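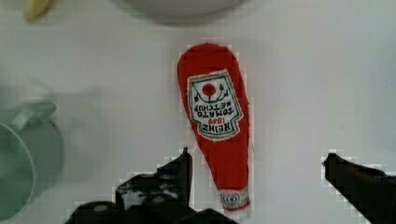

# About Kotimum

Kotimum is a training company for robot operators. We teach people to show a robot how a task is done, either by guiding the arm by hand or by driving it from a remote station, and we supply the recorded demonstrations to the laboratories and manufacturers that commission them. Our offices and workrooms are in Triltville.

## Our history

The company was founded by Gleice Seixas and Tomás Keane, who had worked together on packing equipment at Falcão and wished to offer instruction to people without an engineering background. The first course enrolled 12 students. Since that time, 364 operators have completed the full program, and many of them are now employed by our clients.

In July of last year, Kotimum joined with Relance, a smaller firm that maintained remote control stations. Its staff and equipment were moved to Triltville, and its director, Sebastião Furtado, now leads our technical department.

## What we do

Most of our work concerns the handling of ordinary household goods on a tabletop. An operator brings the open fingers of the gripper to either side of an object, closes them, lifts, and places the object where the task sheet requires. Mugs, bowls and soft toys are all in regular use. Plush items receive particular attention in the second week of the course, as a fabric bottle gives way under the fingers and must be held differently from a rigid one.

Each demonstration is recorded through cameras on the arm, together with the position of every joint. A reviewer then watches the recording in full. Demonstrations in which the operator hesitates, drags the object or corrects the grip several times are marked accordingly and kept apart from the main set, unless the client has asked for them. A standard commission consists of 4000 accepted demonstrations.

## Instruction

Classes are limited to 10 students. The course begins with hand guiding, in which the student holds the arm and moves it directly. Remote control follows once the instructor is satisfied that the student can approach an object at a steady speed and release it without knocking over its neighbors. Érica Siqueira is head of instruction and conducts all final assessments in person.

Applicants need no previous experience with machines. They should have good eyesight, with or without correction, and be able to sit at a station for the length of a working session. Left-handed stations are available on request.

## Visits and inquiries

Prospective students and clients may visit the workrooms by appointment. Visitors are asked to remain behind the marked line while recording is in progress and to leave bags at the front desk. Commissions and questions about existing recordings should be addressed to Marcelino Xavier, client services.

Page last revised 18 Mar 2025.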